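Why Wet Spoons Need Holes
Everyday Science for Ages 8 to 11
Text by Áine Kavanagh. Checked by Terence Rowbotham.

When you take a spoon out of the sink, it is covered by a thin film of water. Some of that water runs off right away. The rest stays put, even when you hold the spoon upside down. Two forces are at work.

The first force is gravity, which pulls the water down. The second is called adhesion. Adhesion is the pull between water and the surface it touches. A big drop is heavy, so gravity wins and the drop falls. A tiny drop weighs very little, so adhesion wins and the drop hangs on.

Where does the water go?

Water that runs off collects at the lowest point. In a cup with a solid bottom, it forms a puddle. The ends of the spoons and chopsticks then stand in that puddle. A holder with holes near its base lets the water out, and it lets air in.

Air matters for the second part of drying, which is evaporation. Water is made of very small particles called molecules, and they are always moving. The fastest ones escape from the surface and mix with the air as a gas. This gas is called water vapor. Warm air speeds evaporation up. Damp air slows it down – there is already a lot of vapor in it.

Does the material matter?

Yes. Metal and plastic do not soak up water, so the film stays on the outside. Plain wood has tiny tubes inside it, left over from when the tree was alive. Water moves into these tubes and takes longer to come out. A coat of varnish covers the openings and keeps most of the water out.

Try it

Pour 15 milliliters of water onto a flat plate. Pour the same amount into a narrow glass. Leave both in a room at 22 degrees Celsius and check them at bedtime and again in the morning. The plate will dry first. The water on it is spread out, so more molecules are at the surface and can escape.

Words to know

Adhesion – the pull between a liquid and a surface.
Evaporation – a liquid turning into a gas at its surface.
Water vapor – water in the form of a gas.
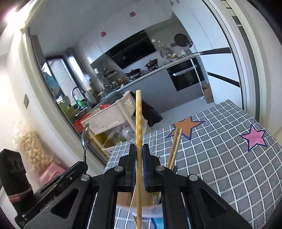
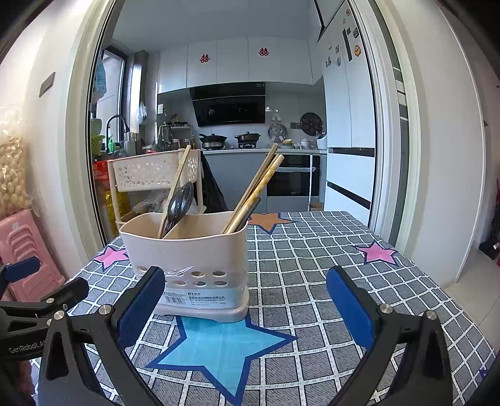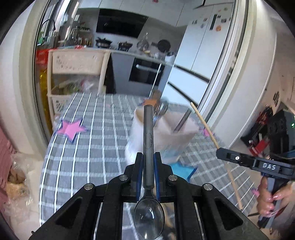
Table utensils. Middle picture: a two-part holder with drainage holes near the base.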